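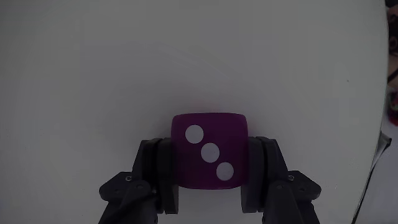

Zuzanna Nowakowski asked, when she read the draft of this chapter, why a book on handling equipment should spend its opening pages on a bench kit that picks up dice. Her plant buys arms by the pallet, she wrote, and a kit teaches bad habits about stiffness and payload. The objection is fair on payload. It is weaker on grasping, and grasping is the subject of Part Two.

Chapter 4
Reading a Kit Before You Buy It

4.1 What is on offer

The Metix bench kit is sold as a single package: arm, two-finger gripper, controller board, fingertip sensing and a license for the teaching software. Kamard distributes it to schools and small workshops. The sales sheet lists 46 supported exercises, most of them variations on pick, move and place. In this chapter the kit serves as the worked case for a method of review that can be applied to any small manipulator.

A review begins with the task. Write down the part, the surface it rests on, and where it must go. A die is a useful test part. It has flat, parallel sides, its corners are rounded, and its faces are marked, so a change in orientation can be read without a gauge. If the die rotates in the grip, the pips show it.

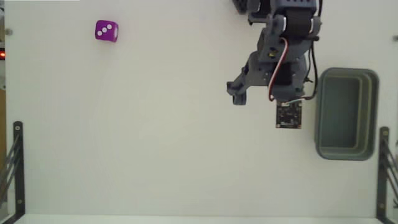

Figure 4.1 Bench layout with die, arm, controller board and bin.

Note the distance between the part and the bin. A layout that crowds the two together hides errors in the approach path. Cable routing should be checked at the same time. Move the arm by hand, power off, through its full range and watch each cable loop for snags. The reviewer should record any joint position at which a loop pulls tight.

4.2 Cycle testing

Our trial ran 80 cycles with the default program and the gripper force at its factory setting. The die reached the bin in 72 of them. The remaining eight were logged by type of failure:

Missed at approach
Slipped during lift
Released outside the bin

A pass rate by itself tells the buyer little. Misses at approach point to calibration, which the owner can correct. Slips during lift point to the pads or the force setting, and worn pads are a running cost. Ask the seller for the price of a spare pair before asking for a discount on the arm.

4.3 Fingertip sensing

The option that raises the price most is the sensing pad. Each sensing point reports a load, and the software draws that load as a filled disc centered on the point. A larger disc means a larger reading. The display is refreshed during the grasp and can be saved with the cycle log.

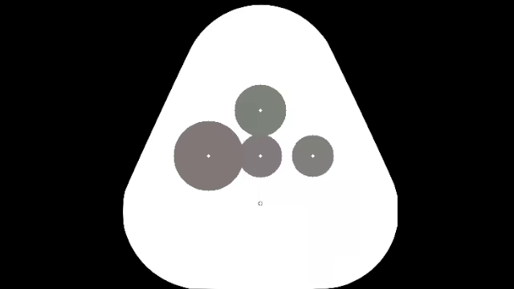
An uneven pattern is no fault in itself. A part held off center will load one side of the pad more than the other, and this is the information the buyer is paying for. The test is repeatability. Grip the same part in the same position several times and compare the saved displays. If the largest disc moves from point to point while the part does not, the pad should be returned under warranty.

Giorgia Colombo, who reviewed the kit for the Tonidby training center in January, found the display easy to read but the export format poorly documented. Our copy of the manual gave the export 2 pages, neither of which explained the units.

Exercise 4.1 requires a kit or access to one. Readers without a kit may use the printed log in Appendix C and begin at step 3.

Shares 46 | Comments 2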